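Visit to the Serrano guest rooms, Norness
June 5, 2020

Solène Bailly and I went out to Norness to look at the rooms Serrano lets by the month, mostly to people on short work contracts. We were there to see how much a tenant can store in one room.
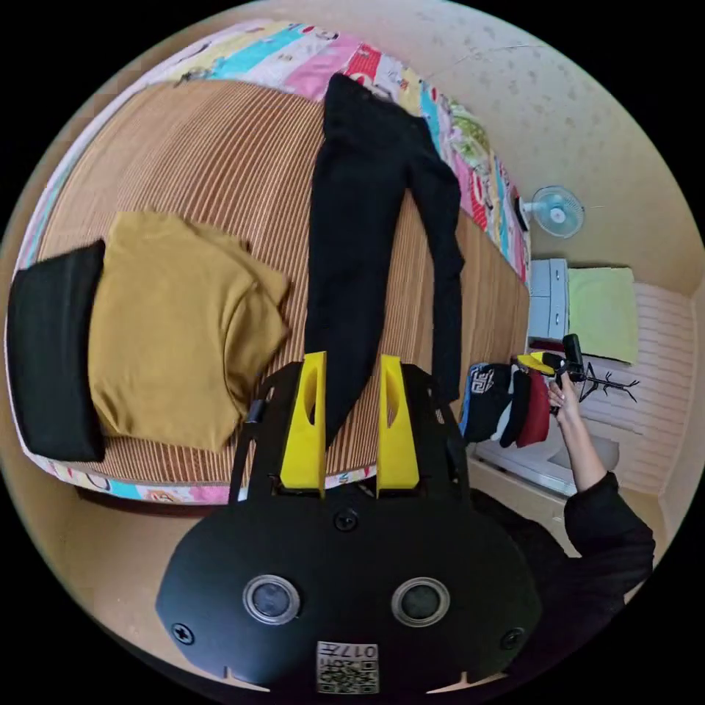 Braulio Galindo met us at the door and took us upstairs. The house has 9 rooms on two floors, with a shared kitchen at the back. Rents include heat and water but not laundry -- the nearest machines are at Plikine, a 12 minute walk.

The room we spent the most time in was set up for one person. Black trousers were laid out lengthwise on the bed, on a striped tan and brown mat, with a mustard-yellow garment folded next to them. A patchwork quilt with cartoon prints lay along the far edge. More clothes hung on the right, and there was a black coat rack.

Storage is the weak point. The white drawer unit stands beside the bed, close to the radiator, and a green towel was draped over the radiator. A small fan is fixed to the wall. Solène would like a rail with a shelf over it, and Braulio said the Drumari catalog has one that could go up in July.

We finished in the kitchen, where each tenant gets two shelves and a hook. The lease asks for two weeks' notice. Parking is on the street, and the bus stops at the corner.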